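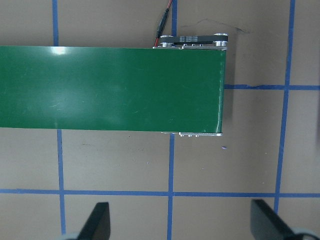 Drive end of the bench conveyor. Green belt, short timing belt across two pulleys, power in from the top.

**1/** Notes on rebuilding a small bench conveyor. Posting them as a thread so I can find them again in July, when the second one gets the same treatment. Jun 19, 2018, Timville.

**2/** Background: bought used from Gralberg when they cleared out a sorting line. Price was fair for the rails alone. Came with no manual, no power supply, and a belt that had been stored folded.

**3/** A folded belt takes a set. The crease goes over the roller once per revolution and you hear it every time. I hung the old one with a weight on it for a week. Crease stayed. Ordered a new one.

**4/** Replacement is green and smooth on the carrying side. It scuffs quickly. The gray smudges wipe off with a damp rag and a drop of dish soap. The fine scratches are permanent and make no difference to tracking or grip.

**5/** Do not use solvent on this kind of belt unless the supplier says you can. I tried one on an offcut and the surface went tacky overnight.

**6/** The drive is a short black timing belt between two metal pulleys, up on the side rail at the end. Good place for it. You can change that belt without touching the main one.

**7/** Center distance on the pulleys is short, so tension is fussy. A small move of the motor bracket is the difference between slack and far too tight. Loosen, nudge, tighten, check, repeat.

**8/** My check: press the middle of the span with a fingertip. It should give a little and come straight back. If the motor sounds strained with nothing on the conveyor, back it off.

**9/** Alignment first, tension second. Lay a straightedge across both pulley faces. Mine were out by less than a millimeter and that was enough for the timing belt to walk over and polish one flange. Shimmed it with a single washer.

**10/** Set screws. Both pulleys had loose ones on arrival. Cleaned the threads, medium threadlocker, seated on the flat of the shaft. One had been tightened against the round part and left a burr. File the burr down before you try to pull the pulley, or you will score the bore.

**11/** Main belt tracking. Same procedure as the big machines: run it slow, adjust one side only, a quarter turn at a time, and let the belt go around several times before deciding anything. Most of my bad adjustments came from not waiting.

**12/** It took me 14 quarter turns to get it centered, and at least half of those were undoing earlier ones.

**13/** The belt moves toward the slack side on this unit. I wrote TIGHTEN SIDE IT DRIFTS TO on a piece of tape and stuck it inside the toolbox lid.

**14/** Rails are aluminum with a lot of small screws. They strip easily. Use a driver that fits properly, and start every screw by hand. I replaced 3 that had been cross-threaded before I got it.

**15/** Wiring: red and black pair with a black plug in line, so the conveyor can come off the bench without unscrewing anything. I would do this on every small motor. The plug also gives you a place to meter from.

**16/** Leave slack between the plug and the motor, but less than you think. A loop long enough to reach the timing belt will reach the timing belt.

**17/** Before first power: turn the drive by hand, both directions, a full belt revolution each way. Feel for tight spots. I found one, and it was a bearing packed with dried label adhesive. Flushed it, oiled it, gone.

**18/** Current draw at full speed, no load: 485 mA. Write this number down on day one. When it climbs later you will know something is dragging, and you won't have to guess what normal was.

**19/** Draw was 67 mA higher before the bearing was cleaned. Same supply, same belt, same speed setting.

**20/** Layout. The board underneath is flat and a light tan color, with a grid on it in blue painter's tape. I use the grid to put things back where they were after the conveyor has been off the bench.

**21/** Painter's tape over marker lines: it can be moved, and it peels clean if you replace it every few months. Leave it down too long and the edges lift and collect dust. Burnish the crossings with a fingernail.

**22/** Tape stretches if you pull it. Stick one end, unroll past the other end, lower it onto the marks, then press. If you pull it tight and press as you go, it creeps back and your lines end up bowed.

**23/** Lighting. A smooth belt under an overhead lamp gives you a white glare spot and a wide sheen next to it, and you can't see small parts in there. Moving the lamp only moves the spot. A diffuser is on the list.

**24/** A matte belt would help more. Clarkatari lists one in the right width but the minimum order is longer than my shop.

**25/** Someone asked about a guard over the timing belt. Yes, one is planned. Clear sheet, two standoffs, fixed to the side rail. Until it's on, sleeves rolled up and the plug pulled before hands go near the pulleys.

**26/** Another question: why not a direct drive? Motor body would stick out past the end, right where parts come off. Putting it to the side keeps the discharge end clear, at the cost of one more belt to look after.

**27/** Spares now in the drawer: one timing belt, two bearings, a bag of rail screws, one plug pair. The timing belt came from Hwang, correct pitch and width on the first try.

**28/** Maintenance as it stands. Weekly: wipe belt, look at tracking. Monthly: set screws, timing belt tension, current reading. Log goes on a card taped under the bench.

**29/** Second conveyor is the same model with a worse bearing. Will add its current readings under this post when I have them.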